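Porta-chaves com etiquetas coloridas Stumetti: a minha opinião depois de um verão de uso

Comprei o conjunto da Stumetti em agosto, na altura em que herdei as chaves da residência. Quem já geriu uma casa com quartos arrendados conhece o problema: a chave do quarto, a do armário, a da caixa do correio, a cópia da cópia, aquela que não abre nada mas que ninguém tem coragem de deitar fora. Até então andava tudo numa lata de bolachas em cima do frigorífico. Quando alguém batia à porta às 23h porque tinha ficado fechado do lado de fora, eu despejava a lata na mesa e ia experimentando.

O conjunto traz um gancho tipo mosquetão, etiquetas de plástico em várias cores e as respetivas argolas. Paguei 529 coroas na loja Hoddale, já com portes, e chegou numa caixinha achatada que coube na caixa do correio (ponto a favor, porque a loja de levantamento mais próxima fica do outro lado da cidade).

O que me conquistou logo foi o gancho. Tem uma parte azul bem viva e uma curva metálica em cima, e vê-se à distância, mesmo no fundo de uma mala cheia. As argolas enfiam-se nele em coluna e ficam ali arrumadas, todas encostadas umas às outras, o que me dá um prazer um bocado desproporcionado para o objeto que é!

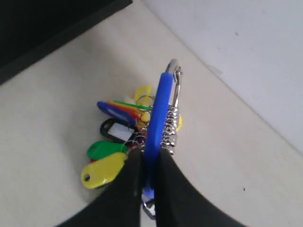

O mosquetão azul com as argolas em coluna e as etiquetas abertas em leque.

Passemos às etiquetas, que são o coração da coisa. São daquelas de sempre, com um furo numa ponta e uma janelinha para o papel. O plástico tem algum brilho e uma rigidez agradável, não verga quando se puxa. Escrevi as minhas com esferográfica preta de ponta fina e letra pequena. Com marcador não recomendo, a tinta alastra no papel e o "3" do terceiro andar transformou-se numa mancha que tanto podia ser um 8.

Adotei um sistema por cores logo no primeiro dia. Verde para os quartos, amarelo para as portas comuns, vermelho para tudo o que tem a ver com água e eletricidade, azul para os cacifos, preto para as cópias de reserva. Demorei uma tarde inteira, com café e rádio, e no fim estava tão contente que fui mostrar à Kiri Stubbs, do rés do chão. Ela pegou naquilo, abanou-o ao pé do ouvido e disse que parecia um brinquedo de bebé. Duas semanas depois encomendou um para ela.

Antes deste tinha experimentado o da Conditz, com etiquetas todas iguais, cinzentas, muito elegantes e completamente inúteis quando se está com pressa num corredor mal iluminado. E ainda cheguei a pôr no carrinho o armário de chaves da Lowther, mas custava 1.291 coroas e obrigava a furar a parede, coisa que o senhorio não aprecia. Para quem tem parede própria e dezenas de chaves, admito que o armário seja melhor solução. Para mim, um molho que se pendura e se leva na mão serve perfeitamente.

Agora os defeitos, que também os há. As argolas são duras de abrir, parti 2 unhas na primeira tarde e acabei por usar a ponta de uma faca de manteiga. O papelinho da etiqueta é fininho e, se apanhar chuva, enruga; passei a cobrir os meus com um pedacinho de fita-cola transparente antes de os meter na janela e até agora aguentaram bem. E o molho completo é volumoso, não há volta a dar. Esqueçam a ideia de o levar no bolso das calças.

Há também a questão do barulho. Plástico contra plástico contra metal, a cada passo nas escadas. Os inquilinos dizem que me ouvem chegar dois andares antes. Eu até gosto, mas percebo que num escritório silencioso possa irritar.

Em casa, o molho vive num gancho junto à porta da cozinha. Com tudo pendurado, as cores ficam umas por cima das outras e é preciso passar os dedos pelo monte para chegar à certa, mas só dentro da cor que interessa, o que encurta imenso a procura. Vou à verde, leio três ou quatro janelinhas e já está.
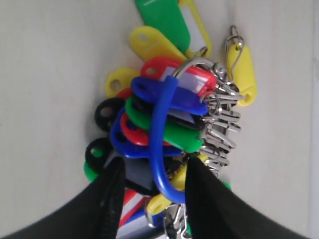
Dá para tirar uma única chave sem desmontar o molho inteiro?
Cada etiqueta tem a sua argola, por isso basta abrir o mosquetão e deslizar as argolas até chegar à que se quer, tendo o cuidado de segurar as restantes com a outra mão.

Ao fim destes meses, o mosquetão continua a fechar com o mesmo estalido firme e nenhuma etiqueta rachou, e olhem que já caíram pelas escadas mais do que uma vez. A única perda foi uma amarela que um hóspede levou para casa por engano e devolveu pelo correio, com um postal.

Recomendo muito a quem gere quartos, arrecadações, uma associação, ou simplesmente tem uma gaveta de chaves misteriosas. Comprem já também uma folha de papel mais grosso para recortar as legendas, os papéis de origem são o ponto fraco do conjunto. A lata de bolachas voltou a ter bolachas.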